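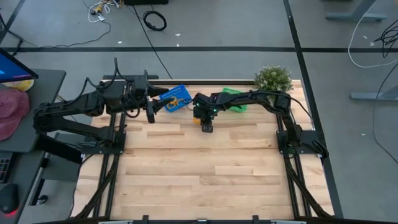

4. Putting on your first warp

Now for the good part! If you've made it through Section 3, your Tramero is standing on its own feet, the heddle block is screwed in, and both beams turn without rubbing. By the end of this section you'll have a full warp on the loom and a few rows of real cloth at the front. Give yourself a free evening for it. Your second warp will take far less time.

The directions are for the practice scarf in the back of the guide, designed by Rania Hajji. You can use any smooth, medium-weight yarn you like, as long as it doesn't snap when you tug it hard. Please save the fuzzy mohair for later – it's lovely, but it grabs its neighbors every time the heddle moves.

What you need

Tramero loom with the 10-dent heddle
Warping peg and its clamp
Threading hook (the long flat one; the short one is for the heddle brackets)
Two table clamps
Sturdy brown paper, a little wider than your warp
Scissors
Some 483 yards of warp yarn, with a bit left over for knots

The scarf uses 154 warp ends: 144 in the main color and ten in a second color for the stripe down the right-hand side. You'll be putting the yarn on in loops, and every loop gives you two ends, so that's 72 loops of the main color and five of the stripe.

4.1 Set the loom and the peg

1. Clamp the loom to a heavy table with the back beam hanging just over the edge. The front of the loom faces away from you for now, which feels wrong but is right.
2. Place the heddle in the neutral position, the middle slot on each bracket.
3. Clamp the warping peg to a second table or a solid shelf, three yards from the back beam. Line it up with the center of the heddle.
4. Give the peg a good firm pull toward the loom.

CAUTION: If the peg moves at all, stop and clamp it again. A full warp pulls much harder than a single strand, and a peg that lets go halfway through can fly across the room.

5. Find the middle of the heddle and mark it with a scrap of bright yarn. Measure 7¾ inches to the left and mark that slot too. You'll start there.
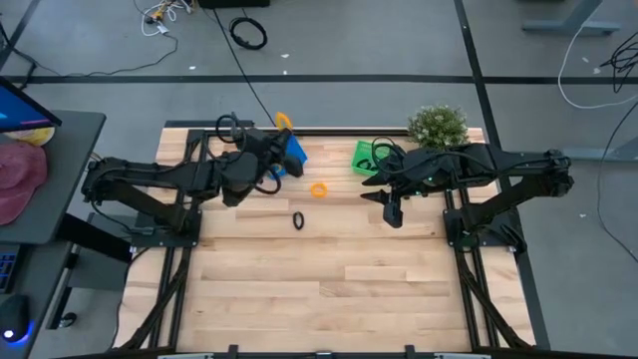
4.2 Wind the loops

1. Put the ball of main-color yarn on the floor behind the loom, in a bowl if it likes to roll. Tie the loose end to the back apron rod with a double knot.
2. Push the threading hook through your starting slot, catch the yarn, and pull a loop through. Walk it to the peg and drop it over.
3. Back at the loom, take the yarn around the apron rod and pull the next loop through the next slot. The yarn goes over the rod one time and under it the next.
4. Carry on until you have 72 loops. Skip the holes completely, as they come later.
5. Cut the main color, tie it to the rod, and tie on the stripe color in the same spot. Wind five more loops, then cut and tie off.

Note: Keep the yarn snug, but don't stretch it. The strands should lie straight with no droop, and the peg shouldn't creak. Wool has more give than cotton, so go easier on it.

Note: Need a break? Go ahead, but finish the loop you're on and wrap the yarn twice around the rod first.

4.3 Roll it on

You can do this alone, though a helper makes it so much nicer. Have them hold the warp at the peg end while you turn the back beam.

1. Tie a strand of yarn around the whole warp about a foot from the peg. Slide the loops off the peg and hold on tight!
2. Cut through the very end of the loops.
3. Lay the brown paper on the back beam and begin to wind. Add more paper as you go so that no layer of yarn sinks into the one below it.

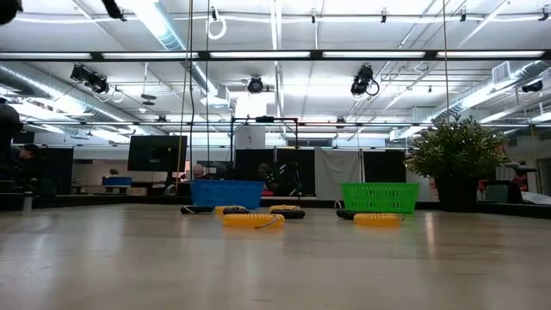

4. Stop every full turn and pull on the warp in handfuls to even it out. Don't comb it with your fingers. Combing pushes all the slack into a few unlucky strands, and you'll meet them again when you weave.
5. Quit winding when the cut ends hang 10 inches past the front of the heddle.

4.4 Thread the holes

Turn the loom so the front faces you and find a comfortable chair. Each slot now has two strands in it. Take one out and pull it through the hole just to its right. Leave the other where it is. Work from one side to the other, always moving to the same side, and check each inch before you go on to the next.

If you find a mistake, fix it now. A crossed strand takes a minute to correct at this stage and a long time once the knots are in.
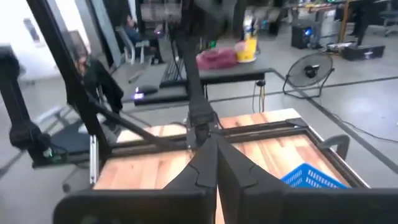 Page last updated: June 2018

4.5 Tie on and test

1. Gather the ends in one-inch bunches and tie the center bunch to the front apron rod with half a knot. Then do the two outside bunches, and fill in between.
2. Pat the warp with a flat hand. Tighten any bunch that feels soft, then finish every knot.
3. Lift the heddle to the up position. You should see a clean gap between two layers of yarn. Press it to the down position and look again.
4. Weave six rows with thick scrap yarn to spread the warp evenly.

If a strand stays in the middle of the gap, it's either in the wrong place or wrapped around its neighbor behind the heddle. Follow it back with your finger and you'll find the trouble. Section 5 starts with loading the shuttle.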